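The first thing Aisling Nic Giolla did when I sat down in her office at Driddale was push a plate of shortbread at me, and the second was to tell me she'd been wrong about the cable for most of a month. She seemed happier about the second than you might expect.

"I'd told everybody it was the software," she said. "I was so sure! I had a whole slide about it."

Driddale has been collecting folding demonstrations since the winter, with people using hand-held grippers, one in each hand, on shirts and towels and bedding in ordinary homes. The recordings go to Odora, where Kieran Nic Aodha's group uses them to train the arms that will someday (he's careful about that word, someday) do the laundry in assisted living apartments. It's slow, homely work, and Aisling is fond of it. She talks about a stubborn fitted sheet the way other people talk about a difficult uncle.

The trouble started in April, when the folding arm at Odora began closing late. It would come down on a sleeve in the right place, at the right angle, and then wait a beat before the fingers shut, by which time it had already started to lift. Shirts slid off. Once it dragged a shirt and the towel under it clear off the table, and then, with the fingers finally closed on nothing at all, folded the air very nicely in half.

"It was a lovely fold," Kieran told me over the phone. "I still have the log. Beautiful motion, no shirt."

He laughs about it now, but there was a day when he didn't. Late in the month the arm closed on the cuff of a technician's sweatshirt after she had already reached in to clear a jam. The stop button did what it was meant to do and she wasn't hurt, though the cuff tore, and Kieran shut down the cell for 16 days while they worked out what had happened. I asked whether that had been a hard call with a deadline coming.

"No, that was the easy part," he said. "You see somebody's sleeve in there and you don't need a meeting. The hard part was that we had two problems and kept treating them as one."

The first problem, the torn cuff, was plain enough once they looked. The guard on that side of the cell had a switch that could be held shut with a bit of tape, and at some point it had been. Kieran didn't want to talk about who had done it, and he said he hadn't tried especially hard to find out. The switch has been replaced with one that can't be fooled that way, and the rule about reaching in is now painted on the floor in letters you'd have to be asleep to miss.

The late closing took longer. Aisling went back through 853 recordings, partly with a script and partly, she admits, on her couch with her feet up and the dog on top of them. In most of them the finger positions and the video lined up just fine. In the rest, the fingers on the video closed well before the numbers said they had. All of those came from 4 grippers, and all four had been fitted with the same replacement cable, a slightly longer one bought from Moynihan when the usual kind ran out.

"The connector wasn't seating all the way," she said, and she got one out of her drawer to show me, wiggling it so I could hear the tiny click. "So it would drop out and catch up, drop out and catch up. And the recorder, bless it, just filled in the gaps and never complained. We taught that poor arm to hesitate. It learned exactly what we gave it."

She sent people back out with new cables and a new habit: at the start of every session you open and close each gripper in view of its own camera, and a small program checks that the picture and the numbers agree before it will let you record. It takes seven seconds. She wishes she had done it from the beginning and said so several times, once with her mouth full.

The homes haven't changed. There are still beds and T-shirts and all the usual business of people's bedrooms, which Aisling insists on, having seen what a tidy studio does to a training set.

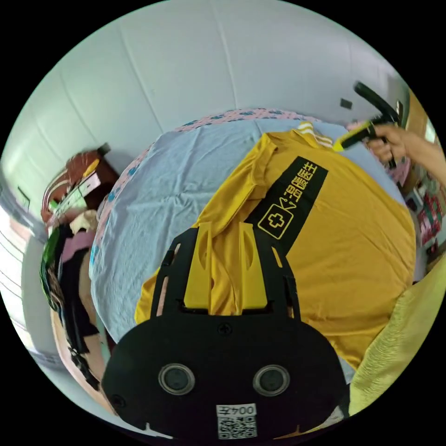 Eoin Ó Dubhghaill is less sure the startup check is enough. A connector that seats badly can pass at the beginning of a session and work itself loose halfway through, he pointed out when I reached him at Stestlow, and he would like the comparison to run the whole time and throw out a recording the moment the two drift apart. He also thinks the recorder should never have been allowed to fill in missing readings without raising a flag, and that this, more than any cable, was the real fault.

I took that back to Aisling, a bit nervously, and she agreed with nearly all of it. "He's right about the gaps," she said. "We've switched that off. If the reading's missing now, it's missing, and you get a hole and a very annoying beep." The running check is harder, she explained, as it eats into the battery, and she's trying out a version that looks every so often instead of constantly.

The arm has been retrained without the bad recordings and is closing on time again, though Kieran still has it running at half speed. He'll bring it up when he's comfortable, he said, and he isn't yet. The technician is back at the cell in short sleeves.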